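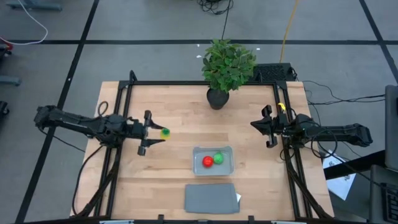 Why not just run one planner over all twelve joints and be done with it? Soler raised this in the mid-term review, and the rest of this report is mostly an attempt to answer it properly. At the time our reply was that it would be too slow. We had not measured it, so the second half of the term went into measuring it.

1. Background

Our project is a coordination layer for two robot arms that share one table. It is called Brikodora and it sits between the task script and the two arm drivers. The task script says which object goes in which bin. Brikodora decides which arm does it, when that arm is allowed to move, and what the other arm does in the meantime.

The version we inherited used a single lock. Whichever arm held the lock could move and the other one waited at its home pose. This never caused a collision and it wasted a lot of time. On pick and place tasks with objects on both sides of the table, each arm spent close to half the run standing still.

2. What we built

We replaced the single lock with a grid of cells over the table. Before an arm moves, its planned path is swept through the grid and every cell it touches is reserved, with a start time and an end time. If a cell is already reserved for an overlapping time, the second arm either waits or asks for another path. It asks for another path at most 2 times and then waits. We tried higher limits in simulation but they mostly produced long detours.

The grid has 504 cells in three layers. The bottom layer covers the grasping height, the middle one covers carrying, and the top one is only used for going home. Tall things that stay put, such as a plant or the wall of a bin, are marked as permanently reserved in a setup file. Writing that file by hand was slow, so one of us made a small tool (Grudska) that draws the grid on the overhead view and lets you click cells on and off.

Soft objects gave us the most trouble on the perception side. The depth estimate for a plush toy is fine from above and poor from the side, and cloth is poor from everywhere. A folded cloth with a high ridge was sometimes read as part of the table and sometimes as an obstacle, and the reservation changed from one cycle to the next.
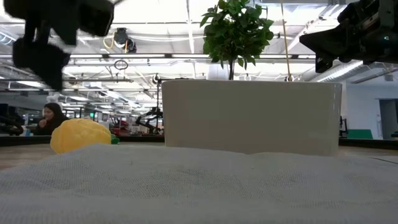
The fix was to keep a short history for each cell. A cell now has to be seen as occupied in several cycles in a row before it blocks an arm, and it is released more slowly than it is blocked. This adds a delay when an object is moved by hand, so the arms have to be paused before anyone reaches in. We think that is acceptable in a lab but it would not be in a shared workspace.

3. Joint planning compared with reservations

To answer the review question we added a joint planner as a second backend. It takes both arms as one system and searches for a path for both at once. The task scripts did not need to change - only the config file.

We ran 174 trials in total, split evenly between the backends, using the same object layouts for each. The joint planner found shorter paths when the arms had to cross near the middle. Its planning time varied a lot, though, and on crowded layouts it often hit the time limit and had to be restarted. The reservation grid was less clever and more predictable. Neither backend was better on every layout.
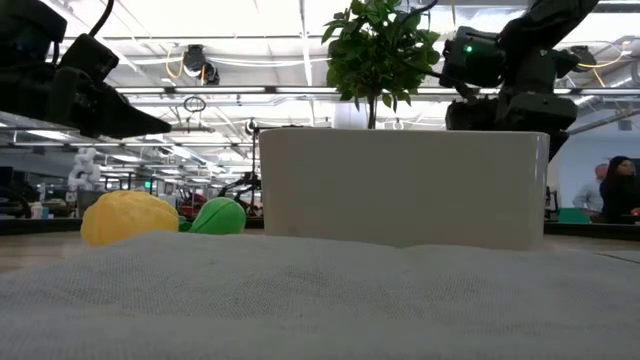 Figure 3. Both arms over the table, with the bin, plush objects and cloth.

4. Problems still open

The clocks on the two arm drivers drift apart over a long session. We resync at the start of each task, but a reservation made late in a long task can be slightly off. We padded the end times to cover this.

The grid ignores cables. An arm path that is clear of every cell can still pull its cable across the table. We have only a rule that limits wrist rotation, and it was tuned by trial and error.

Grudska does not save undo history, and its export fails without an error message if the output folder is missing. Both are listed in the repository under known issues, along with the setup steps for the Flivthorpe simulator, which needs an older version of the message library than the arms do. Install it in a separate environment.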